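Werkstattbuch, Oktober
Quad, Hinterachse: Radlager, Bremse, Spurplatten

Stand der Dinge

Kilometerstand beim Reinschieben: 4.000 und ein paar zerquetschte. Für das Alter wirklich wenig, und der Rahmen ist unter dem ganzen Lehm in einem Zustand, dass ich richtig Lust auf den Rest bekommen habe. Keine Risse an den Schwingenaufnahmen, Lack an den Unterzügen noch fast durchgehend. Dafür hinten links deutliches Spiel, wenn man das Rad oben und unten packt. Erst dachte ich an die Nabe, war dann aber der Achslagerträger. Die Nabe sitzt bombenfest auf der Verzahnung (zu fest, siehe unten).

Achse ausbauen

Achsmutter mit 39er Nuss. Die eigene war natürlich nicht im Kasten, sondern im Bus, also wieder rüber. Doppelmutter, Loctite noch dran, mit dem Brenner kurz angewärmt und dann mit der langen Stange gelöst. Ging erstaunlich zivil!

Nabe links wollte nicht. Abzieher angesetzt, unter Spannung stehen lassen, Kaffee getrunken, Kriechöl nachgelegt, wieder Spannung. Beim dritten Mal ein Knall wie ein Böller und sie war unten. Verzahnung sieht sauber aus, nur Flugrost. Mit Messingbürste gereinigt und dünn Kupferpaste drauf, damit der Nächste es leichter hat (das bin vermutlich wieder ich).

Achse selbst auf Prismen gelegt und mit der Messuhr abgefahren. Kein nennenswerter Schlag, der Zeiger zittert nur ein bisschen an der Stelle, wo der Dichtring gelaufen ist. Große Freude, eine neue Achse hätte das Budget gesprengt. 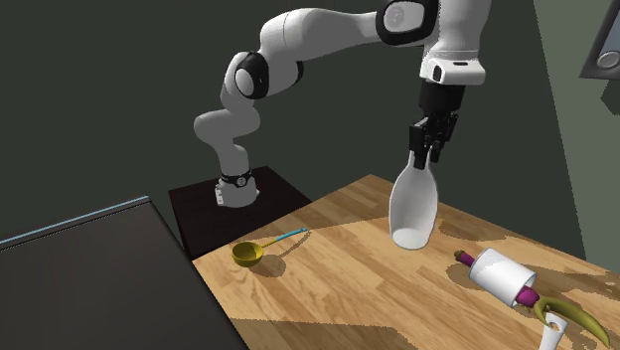 Lagerträger und Lager

Altes Lager auf der Bremsenseite komplett trocken, Käfig gebrochen, Kugeln blau angelaufen. Das auf der Kettenblattseite lief noch, kommt trotzdem neu. Ich habe den Satz von Wadel genommen, beidseitig gedichtet, Distanzhülse und Simmerringe liegen bei. Passung im Träger ist herrlich: Träger auf der Heizplatte, Lager aus dem Gefrierfach, reingelegt, mit einem satten Klack bis auf Anschlag. Kein Hammer, keine Presse. Ich könnte so was den ganzen Tag machen.

Reihenfolge fürs nächste Mal:
Bremsenseite zuerst, Sprengring rein, Öffnung nach unten.
Distanzhülse fetten und einsetzen, VOR dem zweiten Lager. Ich hatte sie schon wieder auf der Bank liegen.
Zweites Lager, dann beide Simmerringe mit der Lippe nach außen, bündig.
Schmiernippel reinigen, durchdrücken, bis es an der Hülse ankommt.

Bremse hinten

Beläge von Grimton, organische Mischung. Die alten waren auf 5 mm Träger plus Hauch von nichts runter. Führungsbolzen fest, einer davon richtig eingefressen, beide poliert und mit Silikonfett eingesetzt. Scheibe hat einen Grat außen, aber die Stärke liegt noch über dem eingeschlagenen Mindestmaß. Grat mit der Feile gebrochen und gut. Druckpunkt nach dem Entlüften hart und weit oben, so muss das.

Offen: die Handbremse zieht erst auf der letzten Raste. Zug ist gelängt, Einsteller am Ende. Neuer Zug bestellt.

Räder und Spurplatten

Jetzt der schöne Teil. Die Felgen von Chiba sind da, 8 Zoll breit hinten, matt, und sie sehen am Quad fantastisch aus. Lochkreis passt, Mittenbohrung passt auch, die Ventile sitzen auf der richtigen Seite für den Prüfer an der Tankstelle. Mit den Sternwood-Spurplatten kommt das Rad so weit raus, dass der Reifen bei voller Einfederung frei vom Kotflügel bleibt. Mit Gurt runtergezogen und von beiden Seiten mit der Lampe geschaut, überall Luft.

Achtung bei den Stehbolzen: die originalen stehen jetzt über die Platte hinaus und drücken gegen die Felge, wenn diese innen keine Taschen hat. Die Chiba hat Taschen. Die alten Stahlfelgen haben keine, also nicht kurzerhand die Winterräder auf die Platten schrauben!

Radmuttern: Kegelbund, über Kreuz, mit dem Drehmomentschlüssel in zwei Stufen. Nach der ersten Ausfahrt nachziehen - Zettel hängt am Lenker.
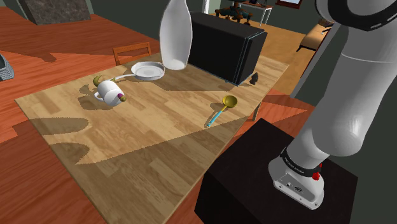
Tisch mit Pfanne, rechts der Roboterarm

Probelauf

Aufgebockt im ersten Gang laufen lassen, Achse dreht leise, kein Mahlen mehr. Kettenspannung nach Montage neu eingestellt, der Exzenter ließ sich nach dem Reinigen wieder mit der Hand bewegen. Danach eine kleine Runde über den Hof. Geradeauslauf ist viel besser als vorher, das Schwimmen von hinten ist weg. Mit der breiteren Spur lenkt es etwas träger ein, fühlt sich in der Kurve dafür richtig satt an.

Noch zu tun: Handbremszug, Kettenschutz richten, Reifendruck kalt prüfen, Eintragung der Platten klären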